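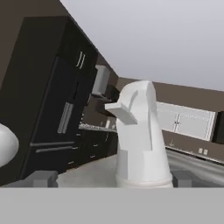
Caballo de ajedrez blanco, modelo 3D

Lista de comprobación de seguridad - galería de acceso y planta de trituración
Explotación: Zuvard (mineral de uranio en arenisca)
Titular: Cidia
Inspector: Ksawery Nowicki
Fecha: 31 de diciembre de 2022
Estados: C (conforme), NC (no conforme), NA (no aplica)

1. Ventilación

1.1 Ventilador principal en servicio - C
1.2 Puertas de regulación cerradas y señalizadas - NC
Comentario: la puerta del nivel 56 no cierra del todo. El marco está deformado desde octubre. Colocar burlete provisional y solicitar marco nuevo a Sowa.
1.3 Medición de radón en el frente antes de la entrada del turno - C
Comentario: lectura anotada en el libro, sin firma del vigilante. Completar.

2. Sostenimiento

2.1 Saneo de techo y hastiales - C
2.2 Bulones con placa apretada - NC
Comentario: dos placas sueltas a 20 m de la bocamina, hastial derecho. Zona balizada durante la visita. No retirar la baliza hasta el reapriete.
2.3 Malla sin roturas - C

3. Trituración y cintas

3.1 Resguardos de tambores fijados con tornillo - C
3.2 Parada de emergencia por cable, ambos lados - C
Comentario: probada en vacío. El rearme es manual, conforme al procedimiento.
3.3 Captación de polvo en la tolva - NC
Comentario: manga rasgada. Repuesto pedido a Kevow, plazo de 20 días. Hasta entonces, mascarilla obligatoria en la plataforma.
3.4 Nivel de ruido señalizado - C
Comentario: el cartel indica 90 dB. Sustituir por uno legible en la próxima parada.

4. Protección radiológica

4.1 Dosímetros personales entregados al inicio del turno - C
4.2 Control de contaminación a la salida de vestuarios - C
4.3 Bidones de concentrado precintados y etiquetados - NA
Comentario: sin almacenamiento de concentrado en esta instalación.

5. Evacuación

5.1 Segunda salida libre de obstáculos - C
5.2 Autorrescatadores dentro de la fecha de revisión - C
5.3 Plano de emergencia actualizado - NC
Comentario: falta el nuevo refugio. Remitir copia corregida al inspector.

Las no conformidades 1.2 y 2.2 se revisan antes de reanudar el avance. El resto, en la visita siguiente.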